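Subject: Re: [leltham-fatari] Should we still hold the vigil?
Date: October 13, 2019

Dear all,

Thank you for this, and I'm sorry it has taken me several days to sit down to it. I wanted to answer properly, and our kitchen ceiling had other ideas. I've left the earlier message in, as I know a few of you joined after the summer and may not have seen it.

> I don't want to be the gloomy one, but I do wonder what a second
> vigil will do for the six men on the Fatari. We stood outside the
> library in August, it was very moving, and the local paper gave us
> a paragraph underneath the flower show. The crew are still stuck on
> that ship with no wages and Cuteck still says it is a matter for
> the port. Might our energy be better spent on the letters? I also
> worry that people passing by think we are protesting against
> sailors. One lady asked me if it was about the cruise terminal.

I don't think that's gloomy at all. I had the cruise terminal lady too, or her sister, and I must have talked to her for a quarter of an hour before I understood that we were having two different conversations. She did sign in the end, bless her.

To take the letters first. We have now sent 795, counting the ones from the two churches and the big bundle from the sixth form, and I'd agree they are the most useful thing we do. Cuteck's office has to log every one that comes by post, and we know from the seafarers' chaplain that the last batch was mentioned in a meeting. The petition is on 1,028 names and can stay open, but I wouldn't put more hours into it. A signature takes ten seconds and I think the company knows that as well as we do.

But I'd be sad to lose the vigil, and I'll try to say why without going on (I can hear some of you laughing). When we read out the message from the ship's cook in August, the one where he asked what the weather was like here and whether the football had started, I watched three people who had only stopped to tie a shoe or look for a bus stay until the end. Two of them have written letters every fortnight since. I can't see how we'd have found them otherwise. And the crew do hear of it. The chaplain showed them the photographs on his phone, and the message that came back was that they had picked out the library clock and wanted to know if it was right. I had to tell him it was eleven minutes slow.

There is also the matter of our friends in Cáceres, who I don't think everybody here knows about. They are a group much like ours, rather younger, and they took up the Fatari after one of them heard about it on the radio. They are nowhere near the sea, which they joke about themselves. They've offered to hold theirs on the same evening as ours and to have the same words read, in Spanish there and in English here. I would love us to say yes. It has been 33 weeks since the crew were last paid and I think it would mean something to them to have two towns at it together.

On being mistaken for something else, you're quite right, and the fault is mostly with the banner. FREE THE FATARI is good and loud but it does sound like a species of antelope. Could we have SAILORS HELD WITHOUT PAY across the top, in the big letters, and the ship's name smaller? I have half a tin of navy paint and a dry garage. If anybody has a steadier hand than mine please do come forward, as my capitals wander uphill.

So what I'd suggest is that we do both. Letters at the usual time in the reading room, with the new address for the flag registry, and then out to the library steps for half an hour, no longer, with a short reading at the start so that people passing know what they're looking at. If more of you would rather drop it then of course I'll go along with that, and I promise not to sulk for more than a day or two. Do reply to the whole list, as last time I had nine private answers and got into a dreadful muddle.
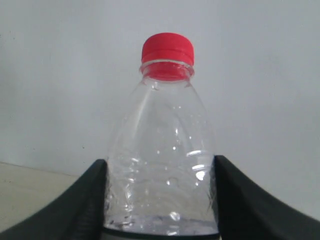
The letter-writing will go on a little longer than usual this time, as we have the registry to write to as well as Cuteck, and I'd like everyone to manage one of each if they can. The reading room has new tables and is being rather strict about drinks near them, so no cups or mugs, I'm afraid, but a clear plastic bottle with a screw cap is perfectly all right, red cap like this one or any colour you please – just keep it screwed down when you're not drinking. Paper and envelopes are provided. Stamps we are short of, so if you have a few in a drawer, do bring them along, and come in by the side door as the front one sticks.

With love to all,
Leltham end of the list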